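Subject: Re: [pramgate-sourdough] Starter gone sluggish, and a question about rye
From: Joana Azevedo
Date: 14 February 2021

Faraji Massawe wrote:

> Hi all, long time reader, first time poster. I got my starter from the
> Pramgate swap back in September (it's the one people call Vilela) and
> for months it was doubling on me in an afternoon. Since the cold set in
> it just sits there. It bubbles a bit on top, smells like nail polish
> remover, and my last 2 loaves came out like paving stones. I feed it
> once a day, equal parts white flour and water by weight, and keep it on
> the counter by the window.
>
> Is it dying? Should I throw it out and start over? And does rye flour
> really help, or is that one of those things people just repeat?
>
> Also if anyone has a decent way of keeping notes I'd love to hear it.
> Mine are on the backs of envelopes.

Hi Faraji, and welcome!

Please don't throw it out. I have some of the same starter and it has been through much worse than a cold window. I left it in the back of the fridge for a whole summer once, under a layer of gray liquid I could hardly bring myself to look at, and after a few days of feeding it was making bread again. They're tough little things.

The nail polish smell is hunger. It has eaten everything you gave it and it's sitting there waiting for dinner. Combine that with a cold spot and you get a starter that is both hungry and slow, which sounds like a contradiction, I know, but once a day at equal parts isn't giving it a lot of fresh flour to work with. If I were you I'd do this for the next few days:

Take a small spoonful of the old stuff, put it in a clean jar, and give it a lot more flour and water than you're used to. I do one part starter, three parts flour, three parts water. Stir it well, scrape down the sides, put a rubber band around the jar at the level of the top so you can see what it's doing. Then move it off that windowsill! On top of the fridge is good. Inside the oven with only the light on is better, but put a note on the oven door. I preheated mine with the jar inside and had to go begging on this very list for a replacement.

Then wait. Don't feed it again until it has gone up and is just starting to sink in the middle. That might take a whole day the first time. If you feed it before it has risen you're only watering it down, and I think this is where a lot of people go wrong in winter - they see it doing nothing, they panic, they feed it again, and now there's even less going on in there. I did it for most of my first winter and blamed the flour.

About rye. Yes, it helps, at least in my kitchen. I don't know the science well enough to argue about it (there are people on this list who do, and will), but if I swap a fifth of the white flour for whole rye it perks up by the second feeding, every time. You don't have to keep it on rye forever. I use it the way my grandmother used chicken soup. If you can't find rye, whole wheat does nearly the same job, a bit slower. Watch out that rye makes it thick and pasty, so you may want a splash more water, and the rise looks different too, more like a sponge than big glossy bubbles.

Now the paving stones. I'd bet those loaves had nothing wrong with them except time. What temperature is your kitchen? Mine drops to the point where I wear a hat at breakfast, and a dough that was ready by lunch in September is barely awake by supper. The recipe most of us started with says to let it rise for so many hours, and I really wish it didn't, because I followed it like the law. Look at the dough and forget the clock. It should be puffy, it should wobble when you shake the bowl, and there should be some bubbles at the edges. If it's still a dense lump, leave it alone and go do something else. Mine sometimes goes overnight on the counter and that's fine.

You can cheat with warm water as well. Use it warm like a baby's bath, no hotter. And if your bowl is a heavy ceramic one, rinse it out with hot water first, since a freezing cold bowl will suck the warmth right out of the dough. I changed to a thin plastic tub and it made more difference than I'd like to admit given what I paid for the nice bowl.

As for the notes! I'm so glad you asked, I have opinions. I tried a spreadsheet and gave up after a couple of weeks because my hands were always covered in dough. What I do now is a cheap school notebook with a pencil tied to it, hung on a nail next to the stove. One page per loaf. I write down the flour, the water, what the kitchen felt like, when I mixed it, when it went in the oven, and one line on how it came out. That last line is the one I go back to. "Gummy, took it out too soon, was hungry" appears more often than it should.

My nephew, who thinks the notebook is prehistoric, has offered to automate the whole thing for me.
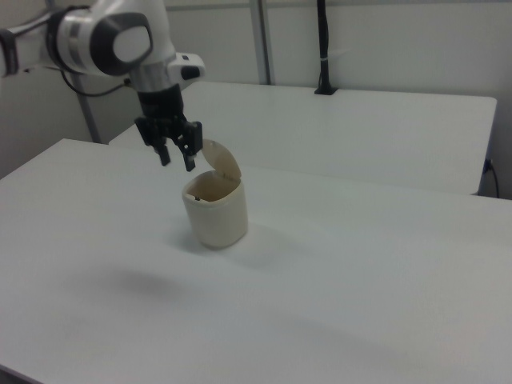
White arm, black gripper, white table. No flour.

I'm sticking with the pencil. What I would take off his hands is a decent scale, and on that subject, Faraji, if you're still measuring with cups, get one. Mine is a Bulladeck, the plain flat kind, and it has survived being dropped and also being washed under the tap, which I don't recommend. It doesn't like very small amounts, so for salt I weigh out a bigger batch in a little dish and take from that. Salt matters more than people think, by the way. I go with 2 percent of the flour weight. I forgot it altogether one time and the loaf looked wonderful and tasted like a wet newspaper.

Since you mentioned white flour, which one are you using? I ask because the mill at Drastulero changed something last year. I can't prove it, but the bag I bought before the holidays drank a lot less water than the ones before it, and my dough went from lovely to soup without me touching the recipe. I held back 40 grams of water per loaf and it behaved again. If anybody else on the list has noticed this I'd be happy to hear I'm not imagining it. I wrote to the mill and got a very polite reply that didn't say anything.

One more thing and then I'll stop, this is already much longer than I meant it to be. Don't toss what you take out of the jar. I keep a tub of it in the fridge and make crackers when it fills up:

200 grams of the leftover starter
a good glug of olive oil
a pinch of salt
whatever seeds are in the cupboard

Stir, spread it as thin as you can on baking paper (thinner than that!), more salt on top, and bake in a medium oven. Pull it out after ten minutes, score it into squares with a knife, and put it back until it's brown and crisp all the way through. My oven wants 21 minutes in the second round, but it's an old oven and runs cool. If the middle ones bend, they need longer. They keep for a week in a tin, in theory.

Let us know how the jar is doing in a few days, and tell us what your kitchen temperature is. And if the worst happens and it really has given up, write to me off list. I dried some of mine on a sheet of baking paper last fall and I have almost a full jar of flakes in the cupboard, easy to put in an envelope. You can write your notes on the back of it.

Happy baking,
Joana

P.S. Has anyone got the date for the spring swap yet? I have the old one written down and I know it got moved.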